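Goltell Cushioned Insoles (pair)

I started making these for myself, after years of sore heels and a drawer full of insoles that went flat by April. The foam comes from Slanina, it's 3 mm thick under the toes and a fair bit deeper at the heel, and I still cut every pair by hand in the Lilura workshop (yes, my thumbs know about it!).

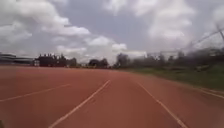
Lane lines on the track, under a cloudy sky.

Sizing is easy - pick your usual shoe size, then trim along the printed line with kitchen scissors. If you're between sizes, go up. The small is 304 mm long before trimming, so there's plenty to play with, and the wide version is 82 mm across the heel.
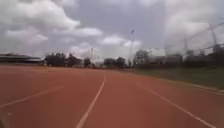 I wear mine in trainers and in my work boots, and I swap them over most evenings without any bother. Hand wash only, please, and keep them off the radiator, as I ruined a lovely pair that way. The top cover is the softer Prerolix fabric I changed to in May 2018, and I much prefer it to the old one.

Colours: grey or navy. Item no. 306. Posted in a flat packet that fits through the letterbox.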